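February 14, 2019
Bench notes — Skiteo gripper kit, evaluation unit, second round

Picking up where I left off. Kit is still on loan from Brelberg, they want it back or paid for. Quote is 4,000 for the full set (gripper, wrist adapter, cable, two sets of finger pads, one year of support by email). Without the support it drops by 557. Sânziana says take the support. I say look at how long they took to answer my last question and then decide.

Mounting
Adapter plate went on fine this time. The trick is to start the two far screws first, leave them loose, seat the plate, then do the near ones. The manual has it the other way round and you end up with the plate cocked and one thread half crossed. Wrote this in pencil in the manual, page with the exploded drawing. Somebody please don't throw the manual out when the unit goes back.

Cable exit is still on the wrong side for us. Works, but with the wrist turned past halfway the cable gets tight and I don't like it. Put in a longer loop and a strap. Asked Brelberg for the angled connector, they list it as an extra, no price yet.

Software
Firmware update took two tries. First one hung at the end and the status light stayed amber. Power off, count to ten, power on, ran it again, fine. Version string on the web page still shows the old number, but the new menu is there so I assume it took. Check with them.

Driver: the one in the box wants its own little program running on the side. The Hattori one talks straight to our controller and I had it opening and closing from our own script before lunch. Less pretty, fewer settings, but I don't need most of the settings. Force slider in the Skiteo software has no units on it!! Just low to high. Mailed them about that too.

Timing: 189 ms from command to first finger movement, taken off the log. OK for what we do. Pundach people claimed theirs was quicker but never sent us a log so it doesn't count.

Picks
Same routine as last round. Bottle on its side, ball, clear box. One at a time first, then all of them out together and let the script choose the order.

Bottle — good. Best of the lot. With the soft pads it closes square on the body and holds through the lift and the turn. With the hard pads it slips a bit when the grip lands toward one end and the thing tips nose down. Didn't drop it but I wouldn't leave it running that way overnight. Try centering the pick point by hand in the config, I think our offset is just wrong and the gripper gets blamed.

Ball — annoying. Approach is right, fingers come down on both sides, then the first touch nudges it and it rolls off before the second finger gets there. Slowing the last bit of the close helps a lot. Should be a setting, isnt one. I do it from the script with two close commands, the second one slower. Ugly but it works. If we keep the kit this goes on the wish list we send Skiteo.

Clear box — the hard one, as expected. Two separate problems and I keep mixing them up so writing them down apart:
a) finding it. Vision loses the walls and sometimes locks on to whatever is behind. That's on us, not on the gripper. Don't put it in the review.
b) holding it. Rim is fine to grab if you come straight down with one finger in and one out. Gripping across the whole box is no good, opening isn't wide enough with the standard fingers. There is a wide finger set, again an extra.
Also tried it with something small inside. No real difference in the lift, it just slides around in there when the wrist stops hard. Softened the stop.

Glare on the tabletop is bad after noon. Shiny surface plus ceiling lights and the detector thinks the bright patches are edges. Gray mat? There was one in the cupboard in October, haven't seen it since.

Ran 60 cycles of the mixed routine without touching anything. Finished the run. One fault logged, "position not reached", cleared itself on retry. Would like to know what it was before signing anything. Saved the log in the usual folder under gripper eval, don't rename it, the plotting script looks for the exact name.

Pads after the run: soft ones show a bit of polish on one side, nothing torn. The screws holding them had backed out maybe a quarter turn. Thread lock next time. Do NOT use the red stuff, we have to hand this back.

Noise — quieter than the old one. There is a whine at standstill while holding that gets on your nerves if you sit next to it. Goes away if you switch hold mode to the second option, and then it loses a bit of grip on the bottle. Pick one.

Sânziana's comments (she came by for the second half):
- likes the quick release, thinks we would swap tools more if it was this easy
- does not like that the release lever can be bumped. She bumped it. Gripper stayed on but it moved.
- wants a spare set of pads priced in from the start instead of three orders later
- asks if the wrist adapter fits the other arm. Bolt pattern on paper is the same, not tried.

Support so far
Two mails to Brelberg, one answered, friendly and a bit useless (they sent me the manual I already have). Phone was better. The guy knew what he was talking about and said right off that the amber light thing is known and a fix is coming. So — phone, not mail. Add that to the review.

Where I am on it
Hardware yes. Gripper is solid, repeat picks are good, mount is well made. Software meh, but we can go around it with the Hattori driver. The extras are where they get you: connector, wide fingers, spare pads, and suddenly it's a different quote. Ask for one bundle price with all of that in it and see what comes back. If they won't move I'd still lean toward buying, just without the support year, and put that money in the fingers.

Pundach demo unit never showed up, so this is not really a comparison and the writeup has to say so.

To do
- mail Brelberg: bundle price, angled connector, amber light fix, what does "position not reached" mean
- find the mat or buy one
- fix pick offset for the bottle, rerun hard pads
- try hold mode two with the soft pads, longer run
- thread lock (blue)
- guard or a bit of tape over the release lever
- test adapter on the other arm, Sânziana wants to be there for it
- write the review, one page, no more. Last one was five and I doubt anyone got past the second

Leaving it powered off with the gripper up and the objects out on the table, please leave them where they are, I want the same layout when I rerun. 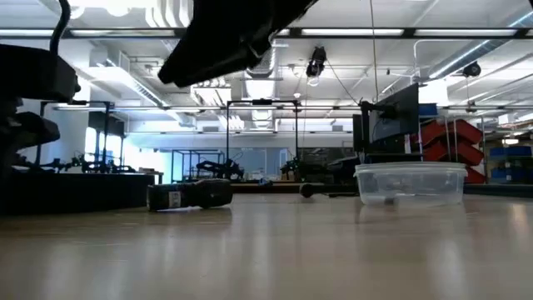 Skiteo eval, bench with bottle, ball and clear box.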